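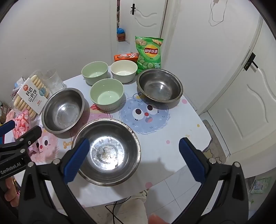 *Attachment 1: bowls on the round table, steel and ceramic.*

**Ticket:** dishwasher leaving residue on steel bowls
**Unit:** Vustetti, kitchen at Dawber
**Status:** reopened

**Reported**
Large steel bowl has dark residue and grit in the bottom, and the rim is dirty on one side. The wide shallow one has water marks all over the inside. Smaller steel one is speckled. Supplier (Stuleo) says hard water. I don't buy it. Hard water doesn't leave grit.

**Tried so far**

- Filter out, rinsed, back in. Stuleo swore this would cure it. Same grit next morning.
- Salt topped up, rinse aid moved from 3 to the top setting. Fewer streaks, perhaps. I wouldn't bet on it.
- Tedex tablets in place of the powder. No difference I can see, and they cost more.
- Long wash, run at 18:00 with only the steel in. Still gritty.

**Reply from Stuleo**
"Within normal range for a machine past 2,000 cycles."

Normal for whom? The manual has 7 pages on descaling and not one line on grit.

**Next**
Check the lower spray arm for blocked holes. Wash the big bowl by hand first, then put it through clean. If it comes out gritty, the dirt is coming from the machine and I want a visit, not another leaflet.

Please don't close this again until I've replied.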